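What I Learned From a Year of Counting Other People's Coughs

By Mawuli Adjei
13 Sep 2020

I should say up front that I am terrible at statistics. I passed the class, I keep the textbook within reach, and I still get a small knot in my stomach when somebody says "confidence interval" in a meeting. So when I was hired onto a household respiratory study in Plelovell, fresh out of my master's, I figured I'd be found out by lunch.

What they wanted from me was knocking on doors. The study had 554 households on its list, spread over the flat part of town by the river and then up the hill toward Steltetti, and every one of them had agreed to keep a cough diary. You got a paper booklet, a pencil on a string (the string was my idea and I'm still proud of it) and a visit from me every two weeks. If anybody in the house had coughed for more than a day, you made a mark. If they'd had a fever too, you made a different mark. That was the whole thing!

Except people are wonderful and weird about marks. One grandmother in Steltetti wrote a full paragraph for every cough, with her theory of where it came from. A family down by the river let the four-year-old fill theirs in, and I spent an evening trying to decide whether a purple spiral was a fever. Some people wanted to please me, so they coughed more on paper the week before a visit. Others were embarrassed and wrote nothing at all while hacking away at me through the screen door.

My boss at the time ran the study out of two rooms over the Addo pharmacy, and she had a rule that I've carried into every job since. You don't argue with the diary. You write down what the diary says, you write down what you saw, and you keep them in separate columns. I thought this was fussy. Then December came, the clinic numbers went up on the hill and stayed flat by the river, and our diaries said the exact opposite. We'd have been completely lost without that second column. The river families were coughing plenty, they just weren't going to the clinic, and when I asked why, the answer was the bus. The route had changed in the fall and it now took 2 transfers to get to the doctor with a sick kid on your lap. Would you do that for a cough? I wouldn't.

That's the part of public health I fell for. You start out with a virus and you end up reading a bus schedule at the kitchen table.

I've moved to a bigger place now, the Bromuneck campus, and my days look different. I have a desk, a badge and a mug that keeps getting borrowed. The study I'm on has 2,000 people in it and I've met maybe a handful of them. The diaries are an app. It's faster, sure, and I never have to decode a spiral, but I do miss the porches. I miss being handed a plate of something at ten in the morning (I gained weight on that job, no regrets).

Bromuneck is one of those places where every department is stacked on top of another one. We've got the infection people on my floor, the nursing school underneath, and a cafeteria where they all fight over the same six outlets. I like wandering around on my lunch break with a sandwich.

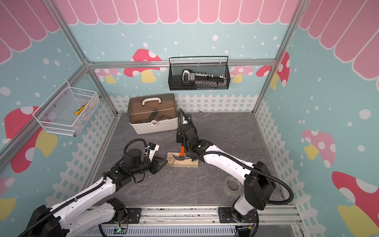 Hammer meets wooden block.

People write to me asking how to get into this field, and I never have a good answer, so let me try. Take the class you're scared of. Then go find a study that needs someone to knock on doors, even if it pays badly, and mine did: 400 a week and my own gas. You'll learn how to ask a stranger about their phlegm without either of you dying of shame. You'll learn which dogs mean it.

And read the comments people leave in the margins, please. We almost threw ours out when the study closed. I talked my boss into letting me type them up over a couple of long weekends, and we've gone back to that file more often than to the tables. The grandmother in Steltetti takes up eleven pages of it. Her leading theory was the neighbor's carpet.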